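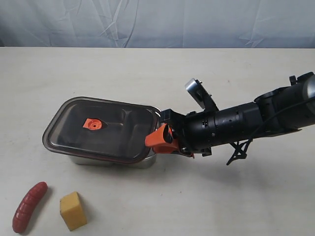

Parents in the Asamoah school district should get the new lunch rules in writing well before classes start, Isla Crichton told the school board at its July meeting, and the board agreed. The rules will be mailed to 2,647 households by 23rd July.

Starting this fall, elementary students who bring lunch from home will eat in the same room and at the same time as those who buy it. The lunch period grows by five minutes. Microwaves will no longer be open to students, so hot food has to come in something that keeps it warm.

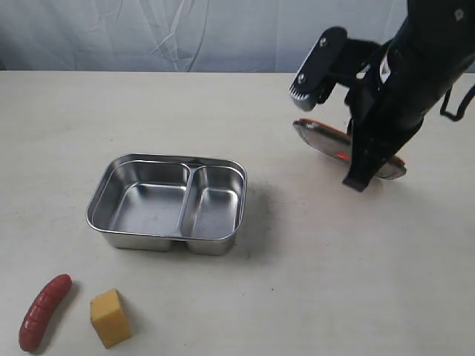
Will the price of a school lunch change? The price stays where it was last year, and families who already get free or reduced meals do not have to apply again until winter.

The district is also asking parents to put a name on both the lid and the bottom of every lunch box. The lost and found at Plolent Elementary held 59 of them when school let out — most without a name. Unclaimed boxes are washed and given away after two weeks.

Glass containers are still not allowed. Metal and plastic are fine, as long as children can open them without help. 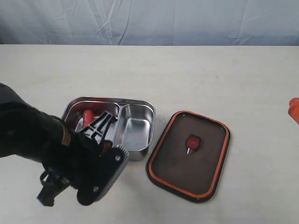

Five extra minutes won't do much for a slow eater in first grade, according to Wendell Benavides, who asked the board for ten. Board members said bus schedules left no room for that this year but agreed to look at it again after winter break.

Questions about the rules can be left at any school office.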